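Help Desk > Recording & Uploads > Audio out of sync
Search tickets Search all categories Go

Ticket opened 8/20/18
Subject: Vocal slides away from my ukulele in split-screen videos

Hello lovely Farkden people. I'm hoping somebody can put me out of my misery with this, as I've been at it all weekend and my neighbours must know the song better than I do by now.

I do those split-screen covers where there's more than one of me. One box has me strumming, one has me singing the tune and then there are a couple of harmony boxes (I'm greedy with harmonies, I can't help it). I film each part on my phone, record the sound separately through a Mevari interface into my laptop, then put the whole lot together in Gustix and upload it here. I've done 14 of these now and they've all been fine, or at least fine enough that the only complaints were about my strumming!

This one starts perfectly. I clap at the top of every take, I line the claps up, and the first verse is bang on. By the second chorus my mouth is a tiny bit behind my voice. By the end it's like watching a badly dubbed film. I counted it in the editor and at the last chord the picture is 22 frames away from the sound. On the harmony boxes it's different again, so all the little mes are wrong in their own special way.

What I've tried so far:

- Restarting everything. Laptop, phone, interface, me (tea).
- Lining the claps up again from scratch, zoomed right in. Start is perfect, end is still awful.
- Lining up the END instead of the start. Then the end is perfect and the start is awful, which at least made me laugh.
- Exporting at a lower quality in case the laptop was struggling. Same drift.
- Playing the finished file on the telly, on the phone and on my sister's tablet. Same on all of them.
- Uploading it as a private video here to see if your player made it better or worse. No change, so I don't think it's you, but you're the nicest help desk I know so you're getting the ticket anyway.

The ukulele is a Tai concert with a pickup, if that makes any odds. The pickup goes straight into channel one on the Mevari and my vocal mic goes into channel two. I've not bought anything new. I did update the phone a week or so back, and I did finally let Gustix do the update it had been nagging me for. So it could be either of those, or neither.

The other thing, and I don't know if it's connected, is a faint buzz on the ukulele track. It comes and goes. It wasn't there on my last cover. I can live with it under the strummed bits but there's a picked intro on this one and you can hear it in every gap.

I'm meant to be putting this up for the September theme, so I've a bit of time, but I'd love to stop singing it soon.
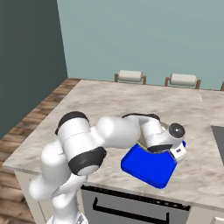 Farkden Support: Thanks for such a thorough ticket. Drift that starts at nothing and grows steadily is nearly always a clock or frame rate mismatch, so your claps aren't at fault. Could you check two things for us? First, what sample rate is set on the interface, and what rate does your Gustix project use? Second, open one of the phone clips in Gustix, look at the clip information, and tell us whether it says constant or variable frame rate. On the buzz, try a take with the laptop running on battery and let us know if it goes.

Right, I've been and looked.

Sample rates first. The Mevari was on 48 and so was the Gustix project. I got all excited for a second because an old backing track in the folder was on 44.1, but it isn't used in this song, so that was a false alarm. I deleted it out of spite.

Then the clip information. I had never opened that panel in my life, and it's tucked behind a little arrow that I'd honestly taken for decoration. My last cover, the one that worked, says constant on all four clips. This one says variable on all four! So something's changed there, and I'd put money on the phone update.

I had a rummage in the camera settings and sure enough there's a switch for letting the phone choose its own frame rate in low light. It was on. I can't swear it was off before, but I certainly never touched it. I film in the evening with one lamp on, so I suppose the phone has been slowing itself down whenever it fancied, and a bit differently on every take. That would explain why all the boxes were wrong by different amounts.

Test one: switch off, same lamp, same chair, one minute of me strumming a C chord with a clap at either end. Both claps line up. I did it again to be sure. Both claps line up again. I may have cheered.

Test two: same thing with the switch back on. The second clap was out. Not by loads over a minute, but you could see it.

Now the buzz. On battery it went away completely. Plugged in, back it came. I tried the charger in a different socket, still there. Then I tried touching the strings while it was plugged in and the buzz dropped, then I let go and it came up again, so I spent a good five minutes playing the world's most boring instrument. I've also swapped the lead between the Tai and the interface and that made no difference whatsoever.

So for the buzz I can just record on battery. My laptop will do 39 minutes if I shut everything else down, and that's plenty for a uke part if I don't keep fluffing the intro. (I will keep fluffing the intro.)

My question is about the takes I've already got. I really don't want to sing them all again. The lead vocal is the best I've ever done it, there's a little crack in the last line that I could never do on purpose, and I'd be gutted to lose the video that goes with it. Is there any way of rescuing variable clips, or am I filming the lot again and miming to myself?

I did have a go at chopping the clip up and nudging each line into place by hand. It sort of works! I got through verse one and half the chorus, and it took me the whole of an evening, and there are little jumps where my head hops to the left. With four boxes to do I think I'd be at it till Christmas.
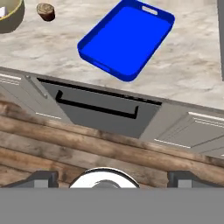 Farkden Support wrote back that I shouldn't cut anything up, and that Gustix can convert the clips itself. You right-click the clip in the media bin (before it goes on the timeline), pick the convert option, choose constant, and match it to the project. They said to keep the originals until the finished video is exported and checked, to leave the sound files alone altogether, and to use a fresh project so the old timeline doesn't hang on to the old clips.

Did that this morning with the lead vocal clip. It takes a while, so I went and hung the washing out. Dropped the new one in, lined up the clap, held my breath, skipped to the last chord... and my mouth shuts when my voice stops. Even the crack in the last line is in the right place!

Then I did the ukulele and the first harmony and they're both spot on. The second harmony threw a wobbly. It converted, but it was still out by the end, though nowhere near as bad. I couldn't work it out until I noticed I'd dragged the original in by mistake, as I'd given them nearly the same name. Swapped it for the right one and it's fine. So that one was entirely me.

Redid the ukulele intro on battery as well and the gaps are lovely and quiet now. You can hear my chair creak, mind.

For anyone who finds this with the same trouble, what sorted mine was turning off the automatic frame rate in the phone's camera settings, converting the old clips to constant in Gustix, and starting a new project. And put "fixed" or something at the front of the new file names.

The full cover is uploaded as private and I've watched it all the way through three times, on laptop and phone, with no drift on either. My channel's nearly at 1,000 plays in total so I'm hoping this is the one that tips it over. I'll make it public when the theme opens.

One last thing while I've got you: is there a way to change the thumbnail on a private video before it goes live? It's picked one where all four of me have our eyes shut. I can open a new ticket if that's easier, otherwise please mark this one as solved, and thank you so much.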